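Setting Up the Mornness Bench Kit for Tabletop Pick-and-Place

Applies to: Mornness Bench Kit, second release
Prepared by: Kimthorpe Technical Services, Customer Training
Revised 30th August

This guide covers the first setup of the Mornness Bench Kit on a customer's own table. It is meant for school shops, small firms and training centers that have received the kit and completed the unpacking checklist. Staff who have used only the earlier release should read the section on object placement with care, as the procedure has changed.

Before you begin

The kit consists of the arm, the gripper, the controller, the power supply and a bag of mounting hardware. The customer supplies the table, the objects to be handled, and tape for marking positions. Any steady table will do. Wood is preferred for training use because positions may be marked and marks removed without harm to the surface. Old screw holes do not matter unless an object is to stand directly over one.

Allow 40 minutes for a first setup. A trained operator should be able to repeat the work in 18.

Step 1. Prepare the table

Clear the work area and wipe it down. Check that the table does not rock when pressed at each corner. If it does, correct the legs before going further. Small movements that a person would not notice are enough to spoil a taught position.

Fix the arm to its mount and tighten the four bolts by hand, then with the wrench supplied. Route the cables away from the area the arm will cross. Keep the emergency stop within reach of the operator at all times.

Step 2. Control the background

The locating software works best when the object stands out from whatever is behind it. A plain, dark cloth hung behind the table is sufficient. The Mornness backdrop is sold separately, but ordinary black curtain serves the same purpose, and most customers at the Hurkville training center use it. Windows and bright lamps should be covered or turned away from the table.

Step 3. Choose and place the object

Begin with one object only. It should stand upright without help, have a flat top, and be narrow enough for the gripper to close on it with room to spare. Objects with strong bands of color are helpful to new operators, who can judge the height of the fingers against the bands during the approach.

Set the object well in from the table edges. Lay a short strip of tape directly against its base. The tape serves as the return mark — each time the object is moved, it is put back against the same strip.
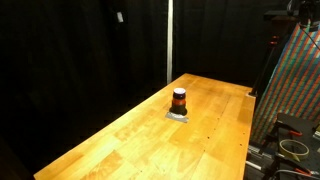
Object standing at its tape mark on a wood table, with dark curtains behind.

Silver or gray tape is easy to find against light wood. On a gray or metal surface, use a darker color. The strip should lie flat, and any raised corner should be pressed down before the arm is run, as the fingers can catch on it.

Step 4. Teach the positions

Turn the controller to Teach. Guide the arm to a point directly over the object and save it as Approach. Lower the arm until the fingers are level with the part of the object you wish to hold, and save that point as Grip. Raise the arm, move it to the drop-off point, and save that as Release.

Do not save the Grip point with the fingers touching the table. A small gap must remain.

Step 5. Run a trial

Set the speed to 20 percent and run the cycle 3 times. Return the object to its mark by hand after each pass, with the arm at rest. If the fingers close off center, repeat Step 4 for the Grip point only. If the error changes from one pass to the next, check the table and the mount bolts before teaching again.

Speed may be raised once all passes are clean. The kit should not be left running without an operator present.

Service and support

Customers who prefer to have this work done for them may order the Mthembu Setup Visit, which includes installation, one taught cycle and a short training session for staff. Visits ordered before April are charged at the current rate. Replacement finger pads and mounting hardware can be ordered through the Hurkville parts desk. Please have the controller serial number ready when making a request.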